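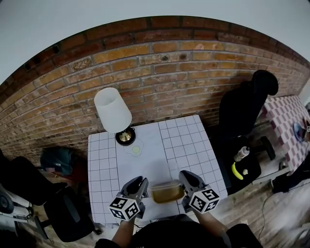

Villanueva Meals at Home
Progress report to the Koltora Fund, June 2021
Prepared by Ginette McKinnon, program manager

Deliveries

We delivered 1,644 meals in the period covered by this report. The grant agreement set a target of 50 households and we now serve all of them. Another 27 are on the waiting list, most of them on the north side, where we have only one driver. Graham Mellor has redrawn the routes so that the two longest are split between three drivers. Meals on those routes now arrive before noon.

Kitchen

Balakrishnan Shetty took over the menu in the spring. Soups and stews are still the most requested dishes. He has added a low-salt version of each and a soft-food option for clients with dentures. We had complaints about the old lids, which some clients could not open, and changed suppliers. The new lids cost slightly more per unit. Two clients still ask the driver to loosen the lid at the door, and drivers have been told to do this.

Staffing

We planned for 4 paid kitchen shifts a week and are running three. The fourth post was advertised twice. Léonie Collet is interviewing again this month. Until it is filled, we prepare the weekend meals a day early and chill them, as agreed with the county inspector.

Spending

Food and packaging are within budget. Fuel is over, and we ask permission to move the unspent wages for the fourth shift to cover it. Wenceslao Rivadeneira has sent the worksheet separately.

Next period

We will call every client for the yearly survey, replace the older of the two refrigerators, and recruit a second driver for the north side. The survey results will be in our December report.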